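2020-02-22

I've been putting off this post because the spreadsheet kept changing. It has finally stopped, so here are the numbers and what I've decided for the year.

The short version is that I'm not buying an arm yet. I'm spending the first part of the money on simulation and a better computer, and the arm goes back on the list in May.

Most of my evenings since Christmas have gone into a two-armed robot in a simulated bedroom. The job is picking small things off the top of a dresser. It sounds easy and it has taken up a lot of time.
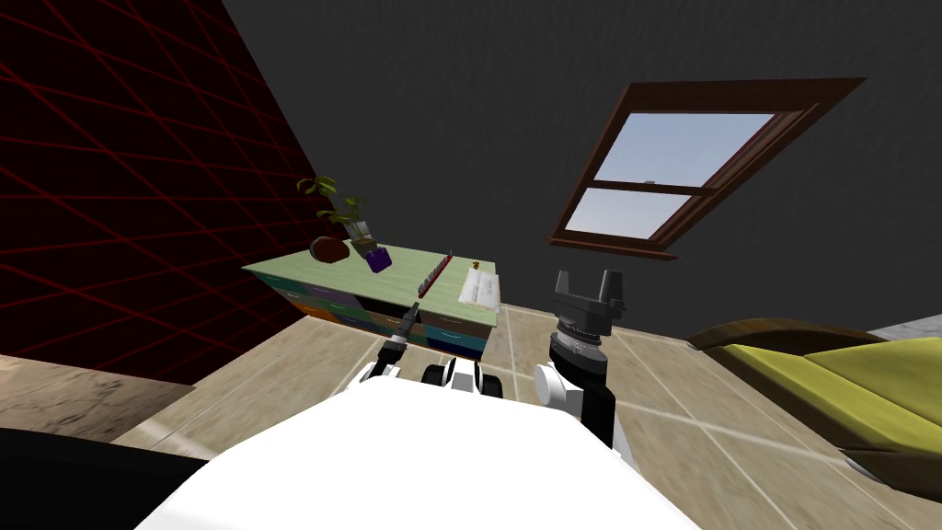 ## What I priced

I got quotes from two places. Farnar sells a single arm with a parallel gripper, and Bastos sells a similar one with the gripper as an extra. Once I added the gripper, the mounting plate and freight, they came out close enough that price won't decide it. Farnar answers emails faster, so they're ahead for now.

The full budget is $2,045. I set that figure last year and I'm not going over it. Neither arm fits inside it along with a new graphics card, and without the card I can't train anything in a reasonable time. My old one takes 41 hours for a run I'd like to finish overnight.

So the order is:

- graphics card and power supply, now
- simulation licence from Centhorpe, now, 12 months paid up front
- arm and gripper, after May
- spare fingers, whenever the arm turns up

The licence was the one I argued with myself over. There are free simulators and I used one for most of last year. Centhorpe's handles gripper cameras with less fiddling, and I was losing whole weekends to fiddling. 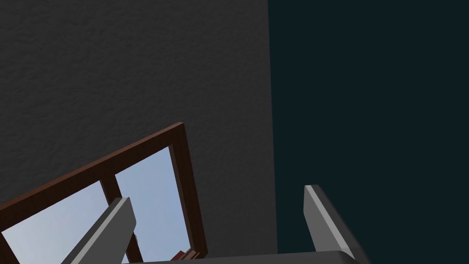

I also want to know how many cameras I need before I pay for real ones. The quotes list the wrist camera as a separate line at $89, which isn't much until you need one for each arm plus cables and a hub. In simulation I can turn a camera on or off and rerun the same job, so I'll do that first and buy whatever number the results support.

The other thing I'm trying to settle is finger shape. Flat plates are the standard option and they're cheap. Longer ones cost more and would block more of the wrist view. I've stuck with flat ones so far.
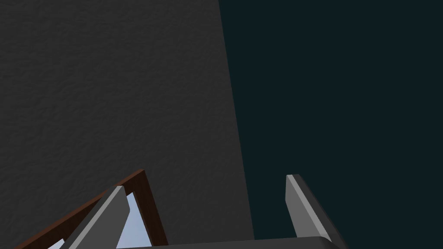 *Gripper view with the fingers apart, brown frame at lower left.*

Then there's the bench. I had planned to build one and left it out of the budget, which was a mistake. Timber and castors from Asbridge will have to come out of the arm money. I'm copying the general idea of the dresser from the simulated room, with a flat top and drawers underneath, but mine will be one colour and probably have fewer drawers. The old desk wobbles when I type on it, so it's no good for an arm.
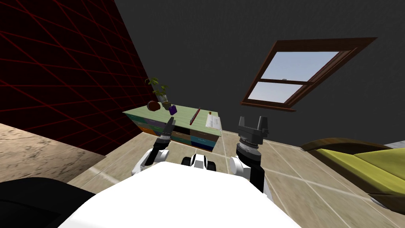 *Both arms and the dresser, seen over the robot's body.*

The card is ordered. I still have to ask Farnar if their quote holds until May, and whether freight changes if I add the second set of fingers to the same box. I'll put the updated spreadsheet up once they reply.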